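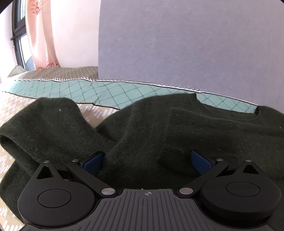
Tuesday-ish brain, kitchen-ish afternoon

January, 4 p.m.

So I finally started the sourdough again! Shona Ashby gave me a jar of hers (she calls it James, and now I guess I do too) and I've been fussing over it like it's a newborn. Fed it at 7 this morning, fed it again after lunch, and then stood there staring at the jar with a cup of tea going cold in my hand. It smells like green apples and a little bit like paint.

Flynn Rewi called while I was weighing flour and talked for so long that I lost my place and had to tip the whole bowl out and start over. 756 grams, I wrote it on my wrist this time. He wants two loaves for his mom's birthday, which is sweet, but I haven't made one decent loaf yet!

Knees sore from the stairs. Still no letter from Brirora about the refund. Must remember to buy rye flour and more salt, and give Shona her good bowl back before she asks again.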